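Can It Put the Groceries Away Yet?

My kitchen has a drawer for spice packets, and I hate it. Everything in there is slippery, half of it has fallen over, and whatever I need for dinner has slid to the back behind the baking soda. So when people ask me what I'd want a home robot to do (and once you start writing about this stuff, they ask you at every single party), I don't say laundry. I say the spice drawer. Pick up the small thing, stand it in the plastic container, do it again, don't crush anything. A kid can do that while watching cartoons. A machine, in the spring of this year, can sort of do it, and I've spent a good part of the last few months trying to find out what "sort of" means.

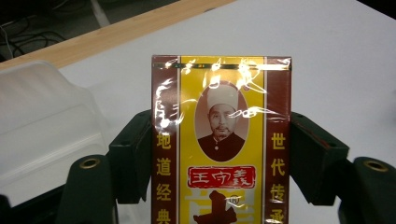
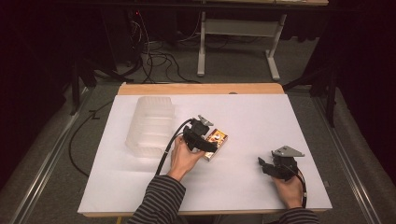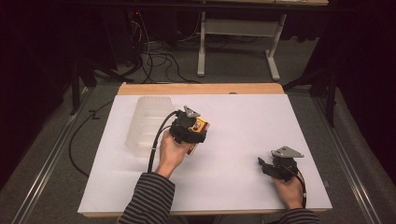
Leonidas Gkikas told me I had picked the wrong chore to be impressed by, and also the wrong one to be snobby about. A small packet is hard, he said, and a cereal box is easy, and everybody who comes to see his setup wants it the other way around. They want the big dramatic lift. He'd rather show them a hand closing on something flat and shiny and getting it on the first try.

I'd gone to see him in Kustora, in a workshop over a tire place, and I'd brought a bag of groceries along because I didn't trust anyone else's. Pasta, a can of chickpeas, a bag of rice, some little paper envelopes of yeast and a head of lettuce for meanness. He looked in the bag and laughed and put the lettuce back.

What got me first was how much of the work is done by people. I had pictured somebody typing. What you get is somebody sitting at a table for hours with a gripper in each hand, picking things up and putting them down, so that a machine later on has something to copy. He let me have a go. I'm a reasonably handy person! I can fold a fitted sheet! And I was terrible. You lose your fingertips, for one thing. You can't feel whether the thing is about to slip, so you squeeze too hard, and then the yeast envelope bends in the middle and shoots out sideways like a watermelon seed. I dropped it four times before I got one into the tub, and I was sweating by then.

Shiny stuff is its own misery. Plastic wrap throws light all over the place, and you can be staring straight at a packet and not be sure where its top edge is. My eyes sort that out without telling me. A camera sitting close to the work gets a white squiggle where the printing should be, and the software has to make up its mind anyway. See-through tubs are nearly as bad. A frosted container on a white tabletop is a thing I can find in the dark by habit, and it's a pale blur on a pale blur to anything that hasn't lived with it.

The robot that had learned from all this sitting around is called Plovine, and I liked it more than I meant to. It has two arms and no face, which I appreciate. Leonidas set out my rice, my pasta and my envelopes, and it went for the pasta first, nice and smooth, and then the rice, with a little pause over the floppy top of the bag that looked so much like thinking that I said "take your time" out loud. The yeast it got on the third try. The chickpeas it knocked over and then followed around the table for a while. I timed the whole business at 43 minutes, including two restarts and one spell where Leonidas had to go find a screwdriver. At home it takes me less time than the kettle.

But here's what I keep chewing on. I didn't do any of it. I sat on a stool and drank coffee and my groceries got put away, minus the chickpeas, by something that had never seen my brand of pasta before. A few years back I watched a demo where the machine could only handle one red block, and if you moved the block over by the width of your hand it closed on air and then carried the air, very carefully, to the bin. That's a big distance to travel.

So that's the home end. For the shop-floor end I went to Tsoukalas, a family wholesaler that packs mixed orders for corner stores and small restaurants. If you run a little grocery you might want six jars of this, a sleeve of that and a fistful of seasoning packets, all in one box, and somebody has to walk around with a cart and put it together. The packing room carries 2096 different items. I know that because it's painted on a board by the door and someone climbs a stepladder to change it, and I was there in May when it went up by one, for a new kind of pickle.

They've had a machine in since last fall, from a company called Nandesell, working one bench at the back. It does jars, cans and square cartons. On a good shift it fills 400 boxes, and it doesn't mind the hour, which matters, because the good shift is the one that starts at ten at night and that people used to trade away to each other for favors. For that work, I'd say the answer to my question is a plain yes. It's there, it's running, and the folks at the next bench have stopped looking up at it. When it jams it plays three notes, and whoever's nearest walks over and fixes it with one hand while still talking.

It does not do the packets. The packets go to Esko Eskola.

Esko has the bench beside the machine and he does everything it can't, which in practice means anything flat, bendy, wrapped, sticky or hung on a little cardboard card. He has his bins set up in an order that makes sense only to him and his hands don't stop moving while he talks. I asked if he worried about the thing at the next bench. He said he used to do jars all night and his wrists hurt, and now his wrists don't hurt, and he'd start worrying when it could open a bag of bags. I wrote that down and then had to ask what a bag of bags was. It's a big plastic sack full of smaller plastic sacks, all stuck together with static. He opened one for me, with a kind of pinch and roll of the thumb, and I made him do it again slowly, and even slowly I couldn't tell you how it's done.

I asked Leonidas about the bag of bags on the phone a week later and there was a long silence – then he said to please not bring him one.

If you're reading this to find out whether to save up, I'd sort things roughly the way my own kitchen would. Stiff things with sides, going from a known spot to a known spot: a machine can do that now, if you can put up with the pace, and in a warehouse the pace is fine because it never goes home. Small slippery things: some of the time, on a clear table, with someone in the next room. Anything in an actual drawer, where it has to dig? I haven't seen it done. I've been shown videos of it being done, and I'd want to be standing there with my own bag of groceries and a watch.

Then there's the money, which I can't help you with much. Leonidas wouldn't give me a price for Plovine, and when I pushed he said it wasn't for sale to people with stairs. Tsoukalas rents its machine by the month and wouldn't tell me the rent either, though the woman in the office did say it came out lower than what they'd been paying in night-shift overtime, and that she'd checked it twice.

My sister-in-law, who has three boys and a dog, read a draft of this and wanted to know why I was so excited about a thing that takes most of an hour to put away rice. She has a point! I'd still take one tomorrow. I'd start it at bedtime, shut the kitchen door and let it chase the chickpeas until morning. She says she'd take the bench machine, the one with the three notes, and have it do lunchboxes, and I've asked Tsoukalas whether she can come along the next time I'm out there on a night shift. They said yes, if she wears closed shoes.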